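Flamudus Celebrity Couples Trivia Game

Item 1397
Maker: Gustano
Players: 2 to 15
Ages: 14 and up
Playing time: 46 minutes for a full game

Flamudus is a party game for people who follow celebrity news. Players match stars to their exes, put breakups in order and decide which of two rumors made it into print. It plays in teams or one against one, and you don't need to know every name to keep up. The first few cards in each pack are easy on purpose.

The Gustano edition replaces the older one we carried in the tin. The cards are a little thicker and the print is larger. The rules are the same except for the Rumor round, which used to let a team pass twice and now allows one pass.

What's in the box

Question cards in four packs: Couples, Exes, On Set and Red Carpet
50 Rumor cards
Score pad and two pencils
Sand timer
Rule sheet in English and Spanish

How a game goes

Teams take turns drawing from the pack of their choice. A right answer scores one point, or two if the team gives the answer before the timer is turned over. After every team has played all four packs, the game moves to the Rumor round. One player reads the rumor aloud and everyone else votes real or made up by holding a thumb up or down. Ties go to the team that was behind.

The Exes pack is the hardest. If your group is mixed in age, start with On Set, where most of the questions are about movie and TV couples and the answers go back several decades.

Setting up

You need a table that everyone can reach, or a clear patch of floor. The four packs go face down in a row with the Rumor cards off to one side – keep them apart, they have the same back. The box lid can be used as a discard tray.

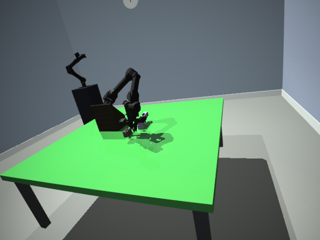 Add-on packs

Treltside Reality TV Pack: dating shows, reunions and on-screen engagements. Same card size as the main game, with a purple back.

Tạ Music Pack: singers, bands and the songs they are said to have written about each other. Sold separately or with the main game as a bundle.

Both packs need the main game to play. The Treltside pack is out of stock and due back in August.

Updates to the cards

Couples split up and get back together, so some answers go out of date. Gustano prints a replacement sheet once a year. Cut out the new cards and slide them in front of the old ones in the pack. Sheets are free with an order – add a note at checkout if you want one. The printing date is on the side of the box, under the barcode.

Questions on private people and on children have been left out of this edition.

Shipping and returns

Orders placed by noon on Tuesday go out the same day. All other orders ship within two business days. Unopened games can be returned for a full refund. Opened games can be exchanged if cards are missing or misprinted; send us the pack name and the number in the corner of the card.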